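Porport Desk Fan Series
Set-up Guide, Section 4: Placement, Cables and Tabletop Clearance
Revised 2026-03-29

4.1 Before you start

Unpack the fan and remove all packing material from the grille. Place the fan on a level tabletop that can carry its weight without rocking. Do not connect power until step 6.

The same procedure applies to the Mancuso and Urnport fans. Differences are given in the notes.

4.2 Placing the fan

1. Clear a space at least 15 cm wide on every side of the base.
2. Set the fan upright with the full base in contact with the tabletop.
3. Move bags, wrappers, paper and other light items out of the air path, front and rear. Snack bags can be drawn against the rear of the grille when the fan runs at high speed.
4. Keep bowls and plates on a tray, outside the clearance space.
5. Run the cable away from the base without crossing the cable of another fan.
6. Connect the plug. The switch must be in the OFF position.

CAUTION: Do not run a fan that is lying on its side. Stand it up and check that the base is stable before switching on.

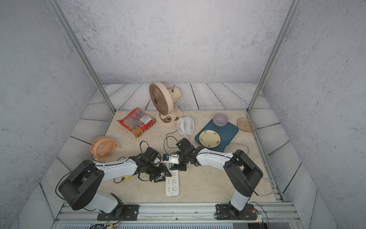 Figure 4-1. Three fans and tableware on one tabletop. The small white USB fan is on its side.

4.3 More than one fan on a tabletop

1. Switch off and unplug all fans.
2. Stand each fan upright. Start with the largest and place it toward the back.
3. Turn the grilles so that no fan blows directly into the rear of another.
4. Straighten each cable from the base outward. Take up slack with the tie supplied (part 467).
5. Move any tray to one side of the tabletop, with its full underside supported.
6. Reconnect one fan at a time. Run each at low speed before connecting the next.

NOTE: USB models have no cable tie in the box. Order part 132 or use a soft strap. Do not use wire.

NOTE: On Mancuso fans the grille can be tilted by hand. Hold the base with the other hand while tilting.

CAUTION: Do not route a cable under a tray or under the base of a fan. Pressure on the cable can damage the insulation.

4.4 Check after set-up

Run all fans at the highest setting. If a base moves or a grille rattles, switch off and repeat 4.2 from step 2. If the rattle continues, see Section 65, Sollgate Service Parts.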